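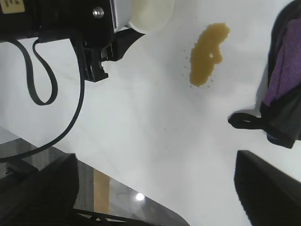
April, 9.40 am, second coffee

Right, where did I leave this. The headline scraper ran overnight and finished, which is a first. Final haul is 1,428 headlines from the sidebar and "more from our network" boxes of the opinion sites on our list. Lanying pulled the duplicates out before I got in (thank you!!) so that number is the clean one, already minus the wire copy that every site reprints under a slightly different title.

Reminder to me and anyone else reading: we're coding how political headlines are phrased, question versus claim versus "is X the next Y", and whether the phrasing changes when the same story moves from left-leaning to right-leaning outlets and back again. We are NOT scoring whether any of it is true. I had to say this twice in the seminar last month and I'll probably have to say it again when the ethics renewal comes round.

Coding round one. Wenjie and I each did the same batch of 171, separately, no peeking. We agree nicely on the plain questions. Where it goes to pieces is the category I called "insinuation", and I'll wear that one because the definition I wrote was rubbish. "Suggests wrongdoing without stating it" sounds fine until you're staring at a headline like "Minister's Travel Bills Raise Eyebrows" and trying to decide whose eyebrows. Wenjie coded it as a claim (there is a claim in it, the eyebrows went up). I coded it as insinuation. We argued until lunch and then kept arguing over lunch, and I still think I'm right, but I can't write down a rule that makes me right without dragging in half the headlines he's right about. Grr.

What we've settled on for now:

Code 4 is now "attributed reaction" and covers raises eyebrows, sparks outrage, draws fire, under fire, slammed, faces questions. Goes in here whether or not anyone is named as doing the slamming.

Code 5 keeps the old insinuation label but only where there's no reaction verb at all. Ellipsis endings go here too IF the cut is the editor's. If the website's box just ran out of room, code what's there and tick the truncated flag.

The ellipsis thing is a real pain, by the way. Some of these widgets chop at a fixed number of characters and some editors stick the dots in on purpose, to tease, and in the scrape they look identical. Lanying's idea is to follow the link and compare with the headline on the article page, and flag it as deliberate if the dots are still there. Simple. Why didn't I think of that? It does mean another crawl, though, and a fair few of the links will be dead or behind a paywall by now. She's going to try it on the Bukanel sites first, as they use the one template across the lot of them.

11.15 am

Skondevness crashed again halfway through the import. It doesn't like curly apostrophes, or more exactly it likes them until there's one inside a quoted field and then it eats the rest of the row. I lost the outlet column for a chunk of the file before I noticed the labour party stories were all apparently published by "s Budget Gamble". Restored from the morning copy, straightened every apostrophe with find and replace, reimported, all good. If you open the file in anything else, please don't let it "fix" the punctuation on save!

Also asked the Koltier people if they'd raise our cap. The plan we're on stops at 2,000 stored items per project and we're going to sail past that once the campaign proper gets going. Got a friendly reply that didn't answer the question. Will ask again.

2.30 pm

Talked through the outlet leanings with Lanying. I'd been planning to use the Jiang scale because it's the one everybody cites, but it's a five-point thing and it lumps most of our smaller sites at the ends, where they all look the same. She reckons we should keep Jiang for comparison and do our own by-hand coding of what each site endorses (candidates, referendum positions, that kind of thing). More work. Probably better. I said yes before I'd thought about who'd be doing it, and I have a feeling it's me.

Half-baked thought while it's fresh: the "Will X be the next Y" headlines come in clumps. One site runs one and then the others in the same network have a version by the next morning, same shape, different noun. If the timestamps are any good we could follow a single template through a network without caring what the story was. That might be a paper all by itself, or it might be one tired sub-editor with a favourite sentence. Need to check whether the timestamps are publish time or scrape time before I get excited. (I'm already excited.)

To do:
Rewrite the codebook page for 4 and 5, with three borderline headlines under each
Wenjie to recode his half of the batch against the new wording, me to do mine, then compare again
Timestamps!!
Chase Koltier
Ask Lanying which of the Bukanel sites changed their names after the last election, I've got two entries that I'm sure are the same outlet
Book the small room for the next coding session, the big one echoes and we get loud

Left the recoding sheet open on the shared drive, please don't sort it by column, the row order matters until I've added IDs.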